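Guketti Satin Bedspread, review

Bought from Heradton in October, used on a pine bed for 8 weeks. It cost 268, down from 451. I was after something with a bit of shine for the spare room, and the shine is what you get. Crumbs are the real test in our house, and packaged snacks get spread out on top of it more often than I'd like.
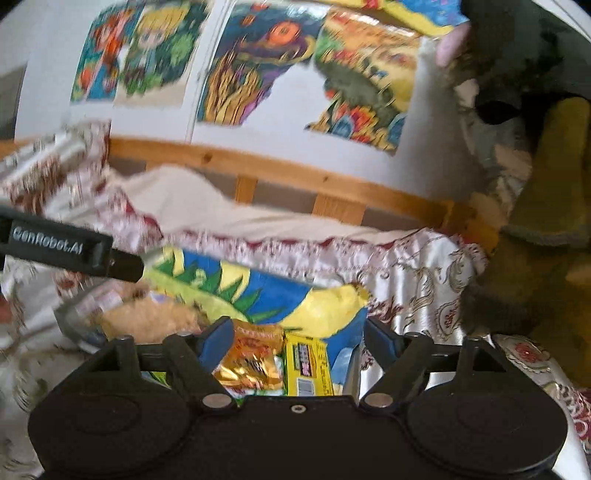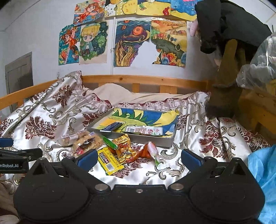
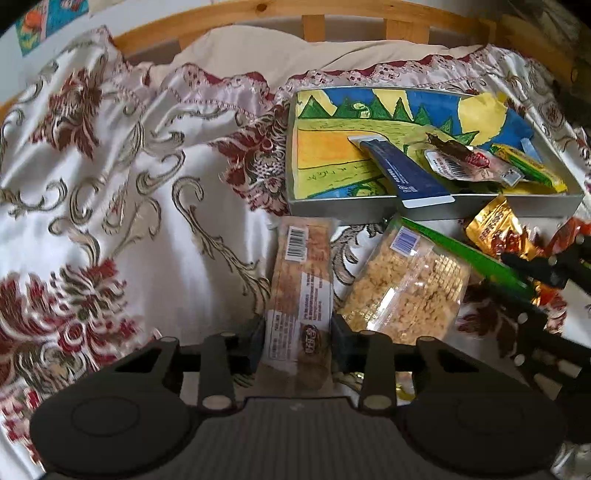
Crumbs brush off easily. Grease is another matter, and a small spot from a bag of crackers took 2 washes to shift. It slides, too. By morning it has moved a good hand's width toward the foot of the bed. The old Tazi cotton cover never did that, though it faded badly.

Stitching is still sound. Wash it cold and skip the dryer. I'd buy it again at the sale price. At full price I'd look at the Jurildale one first.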